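El año en que aprendí a planchar (y a disfrutarlo)

27/12/2025

Confieso que durante casi toda mi vida adulta fui de esa gente que dice «la arruga es bella» y se queda tan ancha. Colgaba las camisas en el baño mientras me duchaba, confiaba en el vapor como otros confían en la lotería y salía a la calle hecha un acordeón. Hasta que en febrero me invitaron a una boda, saqué del armario la única camisa blanca que tengo y mi hermana, que es muy prudente para todo menos para mí, me preguntó si había dormido dentro.

Así que me apunté a un curso. Sí, hay cursos de plancha! Se dan en un local estrecho que se llama Katene, entre una ferretería y una tienda de semillas, y los imparte Conceição Ramalho, que estuvo diecisiete años en la lavandería de un hotel y habla del algodón como mi abuelo hablaba de los toros: con respeto y un poco de rencor. Éramos seis alumnos. A mi lado se sentaba Iker Sarmiento, camarero, harto de pagar la tintorería, y detrás un señor que venía por prescripción de su nuera.

La primera tarde no tocamos una plancha. Conceição nos hizo leer etiquetas durante una hora entera, y yo, que creía que el triángulo era algo de reciclaje, descubrí que habla de la lejía. Los puntitos dentro de la plancha son la temperatura (uno, suave; dos, media; tres, dale caña). Luego nos repartió trapos viejos y nos mandó rociarlos, enrollarlos y esperar. Esperar! Yo quería vapor, ruido, drama. Pero un algodón que ha reposado húmedo un rato se plancha en la mitad de pasadas, y eso lo comprobé en casa esa misma noche con una funda de almohada, a las once y pico, en pijama.

Luego vino el orden, que es donde la gente se pelea. Conceição empieza por el cuello, por el revés, de las puntas hacia el centro. Después el canesú, los puños, las mangas y, por último, los delanteros y la espalda. Tullio Mancuso, sastre jubilado al que llamé para escribir estas páginas, me dijo que ni hablar, que el cuello se deja para el final porque si no se vuelve a arrugar mientras das vueltas a lo demás. Estuvimos cuarenta minutos al teléfono. He probado las dos maneras y me quedo con la de ella, aunque a Tullio le he dicho que me lo estoy pensando.

Y está el asunto de los aparatos, claro. Uno entra en este mundo con una plancha heredada y a las dos semanas está comparando suelas de madrugada. Yo tuve en el carrito un centro de planchado Pakby, lo saqué, lo volví a meter, y al final me compré una Lisness sencilla, de las de toda la vida, que pesa lo suyo y no tiene pantalla. Lo que sí cambió mi vida fue la funda de la tabla. La mía era finísima, con la rejilla marcándose en todo lo que planchaba, y llevaba años echándole la culpa a mi muñeca. Una funda con buen muletón por debajo, bien tensa, y ya estás en otra liga.

Con los pliegues del lino no hay milagros. Vignesh Kulkarni, que vende telas en el mercado de Mudetcombe y me escribe unos correos larguísimos que guardo todos, defiende que el lino se plancha casi mojado, por el revés, y que luego se deja en paz. «Si vuelves a repasarlo en seco, le sacas brillo y se lo dejas para siempre», me avisó. Tarde, porque yo ya tenía un pantalón azul con dos rodillas relucientes como zapatos de charol. Lo llevo para pintar.

También he ido dejando cosas por el camino. Ya no plancho toallas (quedan peor, menos esponjosas), ni las sábanas bajeras, que con sus gomas son el enemigo. Las encimeras, sí: las doblo en cuatro, las repaso por fuera y me siento la reina de un balneario. Los paños de cocina los plancho solo si estoy nerviosa por algo, y este otoño he tenido unos paños de cocina espectaculares.

Me preguntan si no me parece una pérdida de tiempo. Pues mire, será la edad, pero pongo la radio, huele a limpio, se empañan un poco los cristales y durante un rato no miro el móvil — y eso en mi casa ya es noticia. Mi vecino Lautaro Benítez, que vive justo debajo, dice que sabe cuándo plancho porque canto. Me lo dijo con cariño, creo. 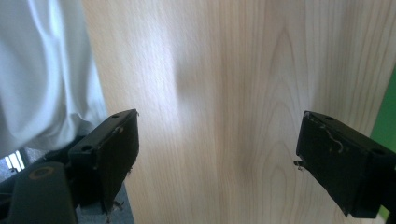 El curso de Katene vuelve a empezar pasado el invierno y me he apuntado al segundo nivel, el de plisados y manteles grandes. Iker también viene. Conceição nos ha pedido que llevemos de casa una prenda que nos dé miedo, y yo ya tengo elegida la mía: una falda tableada de mi madre que lleva en una bolsa desde que me mudé.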